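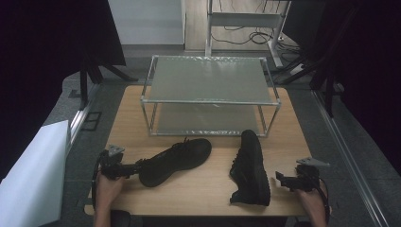
Figure 7.1 Shoe task, two hand-held grippers. The left shoe is on its side, the right one is upright.

Chapter 7
From Demonstration to Plan

Two shoes and a shelf. That is the whole job for this chapter, and it will take us 30 pages to get through it. Most of the trouble is in the software, so most of the pages are too.

Look at the two shoes in Figure 7.1 again before reading on. Same color, top to sole. One lying over, one standing. A person reads that at a glance and reaches for each one differently. A planner reads nothing at a glance. It gets a point cloud, a mask or two if the segmenter is in a good mood, and a pose estimate with a confidence number attached. The number is often wrong. We come back to that in 7.3.

What you need from earlier chapters: frames and transforms (Chapter 2), grasp scoring (Chapter 5), the replay buffer from the end of Chapter 6. If transforms are still shaky go back now. Really. Half the mail I get about this chapter is a flipped sign in a wrist frame.

The task, stated loosely: put both shoes on the upper shelf, side by side, toes the same way. Stated properly it is a goal set. A pair of poses, one per shoe, with some slack in position and less slack in yaw. Writing down the slack is part of the work. Too tight and the planner never finishes, too loose and it calls a shoe hanging off the edge a success.

We use the Kitside recordings throughout. There are 181 demonstrations in the set, trimmed to start just before first contact. Each one has two gripper trajectories, two jaw widths and the head view. The loader is in the Pumphrey package and you should have it installed from last chapter. If the import fails check the version, the old 3 series does not read the new header.

Three things go wrong early, and the sections are arranged to follow them.

Perception. Black mesh on a black sole gives depth sensing very little to work with. Holes in the cloud, mostly at the toe and inside the collar. The shelf is worse in its own way. Its panels are translucent and a bit glossy, so the sensor may return the panel, the lower panel, or the tabletop, and it does not tell you which. Section 7.2 fits the shelf as a known model from its metal tubing and ignores the panel returns entirely. Crude – but it holds up.

Timing. Two hands do not move in step. One may close while the other is still on its way in, and a policy trained on the average of the two learns to hover. Section 7.4 splits each recording into phases per hand and joins them again with a small set of wait conditions. Ieuan Lewis worked out the version used here while writing the Brumstead scheduler, and I have kept his names for the conditions even where I would of picked others.

Regrasp. A shoe on its side can be lifted by the collar but not always placed from that grip. Sometimes you have to roll it first. The planner has to know that rolling is an option, what it costs, and when to quit trying. Section 7.5, the longest.

A note on compute. Training the phase model takes 3,000 steps with the default settings and will run on a laptop overnight. Don't tune anything on the first pass. Get the loss curve, save it, then break things one at a time.

7.1 Reading a demonstration

Start with a single recording. Load it, plot both jaw widths against time on the same axes, and leave the trajectories alone for now. Jaw width is the cheapest signal in the file and it tells you most of what you want. Flat line, drop, flat line. The drop is a close. If the second flat sits above the fully closed value there is probably somthing in the jaws.

Mark each drop by hand for the first few recordings. Then compare your marks with the output of find_contacts() at its default threshold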